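About Pivier

Pivier is a small wireless internet provider, and we are in love with hills. Hills are what made us (and what nearly finished us off in our first winter, but more on that in a minute). We bring home and business internet to the Tidham valley and the farms above it, including a good many places where the big carriers' coverage maps go pale and then stop.

It started with Baiba Rozīte, who had moved up the valley to a house where you could get one bar of signal if you stood on the propane tank. She had spent years planning cell sites for other people and figured she could see a way to do this one herself. Her neighbor Ryota Sakamoto had a barn roof with a clear view all the way down to Jaramillo, plus a very patient attitude toward ladders. They put up one dish there, one at the feed store in town, and by the end of September there were four houses online. The first video call out of the upper valley went to Baiba's mother, who mostly wanted to know why it was so windy!

Then came the ice. The barn dish went out of line twice, and both times Ryota climbed up after dark to nudge it back. We learned a lot about brackets that winter. We also learned that people up here will plow your access road without being asked if they know you're trying to reach a tower.

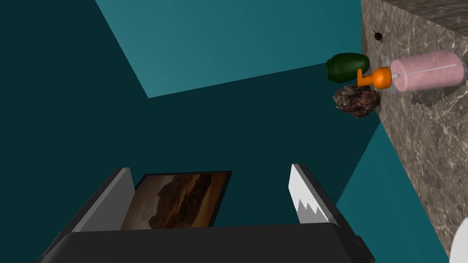
Getting a signal to your property is only half of the work, and the indoor half gets far more of our attention than it used to. Kumiko Katayama runs our home installs, and she'll happily spend an afternoon figuring out where a router should live so the back bedroom isn't left out. She thinks about what rooms are made of: plaster, brick, old stone chimneys, big mirrors. A marble countertop like the one on the right is the kind of thing she'd rather set a router on top of than tuck it underneath, with all that stone in the way. She'll talk it over with you before a single hole gets drilled, and if you'd prefer the cable to go around the outside of the house, that's how it goes.

Our network today runs off three towers, and the newest is Niner, up on the ridge road. (It's named for the old county road marker at the turnoff, and yes, we get asked.) Niner runs on solar panels with a battery bank behind them, and it opened up the whole north side for us. Kazue Matsuda looks after the towers and the links between them, and she can tell you more about wind loading than you ever hoped to know. Please ask her. She loves it.

When you call, you'll most likely get Cherry Mae Navarro, who handles accounts and support and knows an amazing number of our customers by their driveways. The phones open at 8 in the morning. If there's an outage we post it on the front page of this site and text everyone on the affected tower, and we keep on texting until it's fixed.

Plans go up to 60 megabits on the valley floor and a bit lower on the far side of the ridge, with no data caps on any of them. We're working on a second link into Jaramillo so the upper valley has two ways out, and we can't wait to switch it on. If you're not sure whether we can reach you, send us your address and we'll come take a look from your roof, your porch, or the top of your propane tank.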